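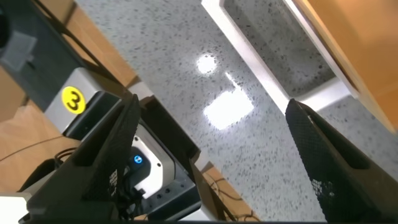 4.2 Pad Upkeep and Wrist Camera Checks

The Neltetti cell was built to run without fuss, and it gets a good deal of fuss. Its finger pads are black and finely textured, an excellent finish for grip and an equally excellent one for holding dust. We brush them every 20 cycles with a dry toothbrush, having tried two costlier tools from Fanurora that did the same thing more slowly. Raed Kanaan wrote the brushing schedule and has come to regret it. 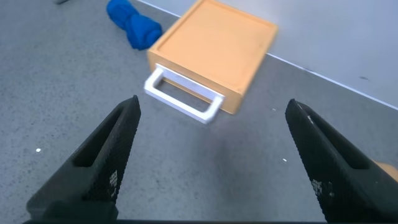

Figure 7. Wrist view with the fingers open, facing a drawer with a white handle.

The camera is checked next. Both fingertips must show in the wrist view with the jaws open; if one is missing, the mount has slipped and its screws get a quarter turn. The manual says an eighth. The manual has not met our mount.

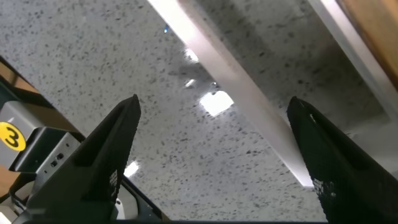
Figure 8. Open fingers over the speckled surface, with overhead light reflected between the tips.

Glare is our most loyal visitor. We lowered exposure in June until the reflections stopped upsetting the Akl tracker, which had been treating them as parts.
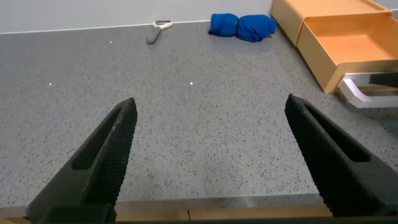 Camera settings are locked once the tracker passes. We then run a short reach test toward the back of the counter, where the peeler's gray handle and the blue cloth give the tracker two quite different targets. A failed reach sends us back to the mount screws.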